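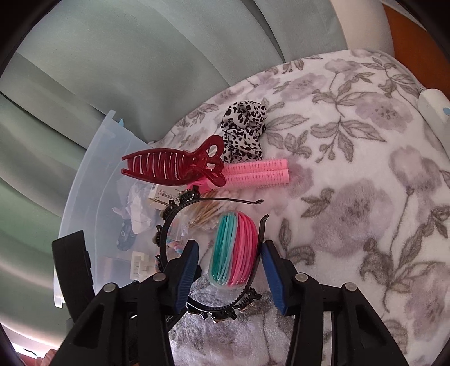

4.2 Cluttered soft surfaces

Most of the trouble in our tidying data comes from thin things lying on soft things, and I want to spend a whole section on it even though it only touches one of our task families. In the Dillmont set we recorded 424 demonstrations of small household items being picked up and put in a bin, all with hand-held grippers and all on beds, couches and blankets. A policy trained on tabletop data has learned that there is a hard floor under every object and that the fingers can go down until they meet it. On a blanket there's no such floor! The fingers sink in, the cloth comes up between the pads, and the wrist camera gets a lovely close view of fabric. The headband between the pads is about the worst case we have: it's a thin ring with a big hole in the middle, there are hair ties sitting inside the curve, and the center of its bounding box is a place where there isn't any headband at all. Our first grasp-point labels, which were just box centers, sent the fingers straight for the hair ties.

So we changed the labels. Instead of one point per object, Bezawit Birhane and I marked the place where the two pads would close, taken from the last frame before the fingers started moving inward. I'll call this the closing point from here on. For compact things like a toy car it lands pretty close to the old box center (which is why we got away with box centers for so long, I think). For rings, loops and long teeth it can be way off to one side, and those are exactly the shapes that hair accessories come in. Labeling was slow going. We threw out 35 demonstrations where the two of us couldn't agree on which frame to use, mostly ones where the demonstrator opened and closed the fingers a few times before committing.

The other thing we had to sort out was the second gripper. In 179 of the demonstrations two people or two hands are working at once, and the other tool wanders in and out of view. Our earlier model, the one Zulkifli Ngau trained in July, treated whatever the other gripper was holding as a target and would happily set off after it. You can see why it was tempted in Figure 5. The blue paper ball is a nice round blob that stands out well from the background, while the car right in front of the jaws is black and sits between two black jaws.

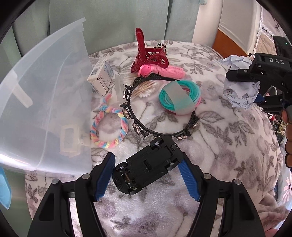
Figure 5. Wrist view with the jaws open around an upside-down toy car. A second gripper, upper right, holds a crumpled paper ball.

We tried two fixes. The first was to mask the second gripper out completely, and I really wanted this one to work, as it's two lines of code. It didn't. With the mask on, the model lost any idea of where the other tool was, and in playback the two planned paths crossed far too often for my comfort. The second fix was to keep the other gripper in the image and add an "already held" tag to whatever was between its pads. That costs one more label per frame and it behaved much better, so it's what we use in all the results that follow.

I should say where this still falls down. Clear packaging is a headache: cotton swabs in a bag have a perfectly good closing point on the bag, but the depth estimate reads the swabs and ignores the plastic, and the fingers end up too low. The frosted bin gives us the same problem in reverse, with items behind its wall turning up as faint targets that the policy tries to reach through the side. We have 11 demonstrations tagged for see-through clutter, too few to train on, and I've kept them aside as a stress test. Dimas Lumenta is working on a plastic-aware depth filter, and early runs are in Appendix C with all their warts.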